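**Project report: Layout and service access in a reused desktop computer**
Module: Workshop Practice and Reuse of Equipment
Conulley Technical College, Department of Applied Engineering

## 1. Purpose

The report examines how easily the main parts of an older desktop computer can be reached for inspection, cleaning or replacement. The work supports the Tulmont reuse scheme, under which office machines withdrawn from the Diltness site are checked, repaired where this is cheap, and passed on to other users. The scheme needs a fixed order of work so that different students handle each machine in the same way.

The report covers:

- the layout of the main board and the parts fixed to it;
- the layout of the case around the board;
- the order in which parts should be reached;
- points that slow the work or carry a risk of damage.

Software, wiping of stored data and electrical testing under load are outside the scope. They are dealt with in a separate report on the same batch.

## 2. Method

The machine is laid on its side with the side panel off and the board facing upward. All work is done from above. Mains power is disconnected before the panel is removed, and the power button is held in for 30 seconds to run down any remaining charge. A wrist strap is worn whenever the board or a card is touched.

Each part was given an access grade from 1 to 4:

| Grade | Meaning |
|---|---|
| 1 | Can be reached and removed with nothing else moved |
| 2 | One cable or latch must be moved first |
| 3 | Another part must be taken out first |
| 4 | Several parts must be taken out first |

Grades were set by inspection and then discussed in the project group. Where members disagreed, the higher (worse) grade was kept. Time was not used as a measure, as it depended too much on who was holding the screwdriver.

The area near the processor was treated separately from the rest of the case. Parts there are small and close together, and a slip with a tool is more costly than anywhere else in the machine.

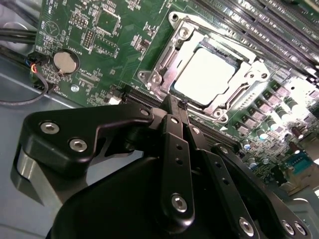
## 3. Findings: main board

### 3.1 Processor socket

The processor sits in a socket under a polished metal retention bracket. A thin lever arm runs along one edge of the bracket and ends in a hook. With the heatsink off, the lever has clear space on its outer side and can be taken hold of with a fingertip. No tool is needed.

The processor surface reflects strongly under direct light and its markings could not be read from above. For the parts record, the lamp should be moved to one side before the number is copied down. Any old thermal paste must be removed with a lint-free cloth and cleaning alcohol before a heatsink goes back on.

Access grade: 1 with the heatsink off, 3 with it fitted.

### 3.2 Memory slots

The memory slots are long and dark, and lie parallel to each other in a bank. They are close enough to the socket that a large replacement cooler could overhang the nearest one. The Cheon parts sheet used by the scheme lists coolers by height only. A width column should be added.

Access grade: 1.

### 3.3 Power delivery area

A row of square black inductors lies beside the socket, with a cluster of small cylindrical capacitors beyond them. These parts are soldered and are not replaced under the scheme. They are still checked by eye, as a domed or leaking capacitor is grounds for rejecting the board. The shiny tops can hide a slight bulge when lit from directly overhead, so each one should be viewed at a low angle as well.

Access grade: not applicable (inspection only).

### 3.4 Coin cell

The coin cell lies flat in its holder on the board, close to a pin header. The cell is a routine replacement item in the scheme. A plastic tool should be used to lift it. A metal blade can bridge the upright pins of the header if it slips.

Access grade: 1.

### 3.5 Connectors at the board edge

A small black connector with red, yellow and blue wires plugs in at the edge of the board, and a bundle of black cables comes in nearby. The position of every plug should be noted before it is pulled. Small plugs of this type were the most common source of refitting errors in the batch: of the 30 machines handled by the group, 6 came back to the bench with a small lead refitted to the wrong header.

Access grade: 2.

## 4. Findings: case interior

Opening the case to the full depth of the tower gives a better idea of what limits access. The board itself is well exposed. The harder areas are towards the drives, where cables cross the space that a hand needs.

- **Expansion slots.** A column of blue clips runs along the inner wall and serves the slots. A black graphics card lies across the board next to the processor. It needs to come out before the slot under it can be cleaned. Clips on older machines become brittle and should be pressed squarely. Grade 2 for the card, grade 3 for the slot.
- **Drive cage.** The cage is grey metal with perforated panels. Dust collects in the perforations and is best removed with a soft brush before compressed air is used. Grade 2.
- **Hard drive.** The drive is held in a tray with blue clips near one corner of the case. Red, orange and blue cables run towards it in a bundle. The data and power plugs have to be freed before the tray will slide. Grade 2.
- **Power supply.** The unit sits along one edge of the case, with its regulatory label facing up when the case is on its side. The rating can be copied down without removing anything. Removal is a longer job, as every lead must be freed first. Grade 1 for inspection, grade 4 for removal.
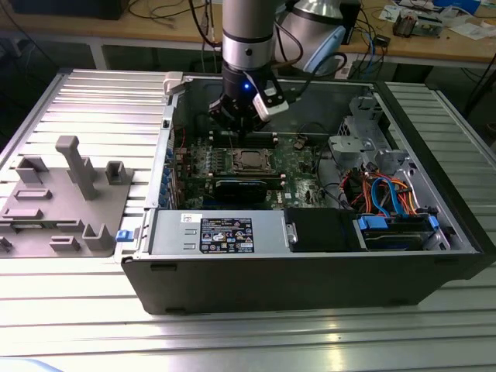
*Figure 2. Open tower on the work table, with the drive cage to the right of the board and the power supply along the bottom edge.*

## 5. Work surface

A ribbed aluminium table is stable and easy to wipe down, but it has two drawbacks. Small screws roll into the grooves, and bare metal conducts. A loose board or card must never be set down directly on it. Parts taken out should go on an anti-static mat at one end of the bench, and screws in a lidded tray divided by part.

A tower on its side takes up more of the table than an upright one. Space should be left on the long side next to the power supply, so that leads can be laid back over the rim without being trapped under the case.

## 6. Proposed order of work

1. Disconnect the mains lead and run down the remaining charge.
2. Lay the case on its side and remove the side panel.
3. Record the power supply rating from its label.
4. Note the position of all small connectors at the board edge.
5. Brush and blow out loose dust, starting at the drive cage.
6. Inspect the capacitors, first from above and then at a low angle.
7. Release the graphics card and clean the slot.
8. Remove and clean the memory modules, if fitted.
9. Replace the coin cell with the plastic tool.
10. Free the drive cables and slide out the tray.
11. Service the processor and heatsink only if the record asks for it.
12. Refit in reverse order and check each connector against the notes.

Step 11 is placed late on purpose. The processor is easy to reach, but it is also the part most easily damaged, and in most machines it does not need attention.

## 7. Limits of the study

The access grades are based on one case layout. Three other layouts in the Diltness batch have the drive cage in a different position, and the grades for the drive and its cables should not be carried over to them without a fresh check. The grades also assume an adult hand without thick gloves.

The count of refitting errors comes from the bench log, which records only faults found before a machine left the workshop. Later faults are not included.

## 8. Recommendations

- Add cooler width to the Cheon parts sheet.
- Supply 3 plastic lifting tools per bench.
- Print the order of work on a single sheet and fix it at eye level.
- Add a box to the record card for a sketch of the small connectors.
- Repeat the grading for the remaining case layouts before the August intake.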